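Bench clutter

Bench clutter is the accumulation of tools, parts, packaging, cables and half-finished work on a surface originally intended for doing something. It is found in electronics workshops, school shops, garages, repair rooms and the corner of any office where someone once plugged in a soldering iron. The term covers objects in use, objects between uses, and a large third group whose status is disputed by the people who share the bench.

The word "clutter" is usually applied by whoever did not put the objects there. The person who did tends to prefer "setup."

Terminology

Workshops distinguish between live clutter, which belongs to a job in progress, and settled clutter, which has been in place long enough to have other things stacked on it. A third term, shelf creep, describes material that lived on a shelf until someone took it down to look behind it.

In the Moltuton repair rooms the word "nest" is used for any arrangement of wires that works and must therefore be left alone. Touching a nest is considered a serious matter, and labels to this effect are often added to it, where they become part of the nest.

Composition

Most bench clutter draws on the same few families of object, in proportions that vary with the trade.

Packaging. Corrugated cardboard is the most common material by area and among the least by value. A box arrives holding a part, the part comes out, and the box stays. It is kept in case the part has to go back, then kept because the flaps are useful, and finally kept because it now contains other things. Loose panels cut from boxes serve as cutting mats, paint shields, drip catchers, screens between neighbors and temporary lids. A panel stood on edge can hide a surprising amount of a bench from the person responsible for it.

Structural leftovers. Slotted aluminum extrusion, sold in long lengths and cut to suit, leaves offcuts that are too short for the next frame and too good to throw away. They are clean, straight and pleasant to handle, and few workshops have ever been known to discard one. The grooves along the sides are meant for fasteners. In practice they also hold wire clippings, solder crumbs and the occasional screw that was being looked for last November.

Cables. Power leads, data leads and test leads enter the bench area in neat coils and do not leave it that way. A cable is normally the first object to cross the boundary between one project and the next, after which the two can no longer be put away separately. Bundled wires are easier to trace than loose ones, provided the bundle was made after the wiring was finished. It is more often made before.

Powered items. Anything with an indicator light enjoys special protection. A lit object is assumed to be doing something, and will usually be spared in a cleanup even if the person cleaning has no idea what it is. Workers at Girerlow reported a small power supply that remained on a communal bench for an entire winter on the strength of its lamp alone. It was connected to nothing.

Round things. Wheels, knobs, rollers, spools and brushes roll toward the lowest part of the bench and stop against whatever is there. They are rarely stored, being mostly parked.

Formation

The standard account of how clutter forms is given in "The Flat Surface and Its Enemies," a workshop manual by Maribel Cárdenas, who ran the training benches at Grirkgate and was said to keep a spotless one of her own in a locked room. Cárdenas describes four stages.

In the first, the bench is clear, and someone remarks on it. In the second, a job is started and its materials are laid out in an order that makes sense to the person doing it. In the third, the job is paused. The pause is expected to be short, so nothing is put away, and a sheet of cardboard is slid in beside it to make room for something quick. In the fourth stage the quick job is paused too.

Cárdenas holds that the third stage is the only one at which intervention has any chance of success. Her recommended method is a shallow tray for each job, so that a paused job can be lifted off the bench in one piece. Critics of the method have noted that it requires somewhere to put the tray.
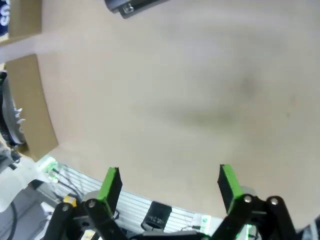 A brown cardboard panel, a ribbed aluminum rail, green indicator lights and a bundle of thin dark wires in close company.

The Laxdal count

The best-known attempt to measure bench clutter was made at the shared workshop in Laxdal by Dayana Quispe, then in charge of stores. Quispe had been asked to find out why the workshop kept buying parts it already owned. Over several evenings she emptied the 14 benches onto numbered sheets and recorded every item larger than a washer, for a total of 2,561.

Of these, 1,394 could be connected by their users to a job currently under way. The rest were sorted into returns to stores, scrap, and a pile labeled "ask," which at one point had its own bench.

The count showed that the duplicates were mainly connectors, hex keys and short lengths of cable. Almost 100 items were still in their delivery boxes, unopened, underneath other delivery boxes. Quispe's report recommended that boxes be opened on arrival and flattened the same day. The recommendation was adopted and a stack of flattened boxes soon appeared at the end of the room, where it was used as a bench.

The figures are still quoted, though usually without her footnote, which points out that people questioned near a scrap bin will claim almost any object is part of a current job.

Effects

The practical costs of clutter are well understood and widely ignored. Searching takes time. Small conductive scraps left near live circuits can cause short circuits, and cables that trail over a bench edge can be snagged by a sleeve or a passing bag, bringing down whatever is attached to them. Cardboard near hot tools is a fire hazard. A soldering iron stand placed on a cardboard mat combines a safety device and its opposite in a single arrangement.

There is also the problem of surface marks. Pale benchtops show smudges, flux stains and the gray polish left by metal being dragged across them. Dark ones show dust. Workshops choosing a new top often debate the question at length and then cover the result.

Defenders of clutter argue that an experienced worker knows where everything is, and that tidying destroys this knowledge. The claim has some merit for a bench used by one person and very little for a bench used by three, all of whom know where everything is and none of whom agree.

Management

Approaches fall broadly into the architectural and the disciplinary.

Architectural methods change the bench. Tool boards with painted outlines, under-bench drawers, cable clips along the rear edge and raised shelves for instruments all reduce the number of things lying flat. Painted outlines are popular with visitors. They show at a glance which tool is missing, and over time which tool has been hung in its place.

Narrow benches are sometimes recommended on the grounds that depth is where objects go to be forgotten. Grirkgate fitted a row of them in its training room. Trainees responded by building upward.

Disciplinary methods change the user, or try to. The commonest is the end-of-day clear, in which every bench is returned to bare surface before the lights go off. It is effective for as long as the person who introduced it stays until the end of the day. Dated tags are a gentler version: anything left out gets a tag with the owner's name and the month, and may be removed when the month is over. Moltuton used tags for a time and found that owners would replace them faithfully every month without otherwise touching the object.

Cable management deserves separate mention as the area with the greatest gap between equipment sold and results obtained. Hook-and-loop ties, spiral wrap, adhesive clips and braided sleeve are all sound products. Unused packs of them are a regular component of bench clutter and are generally found beneath the cables.

See also

Junk drawer
Offcut
Pegboard
Temporary wiring
Useful box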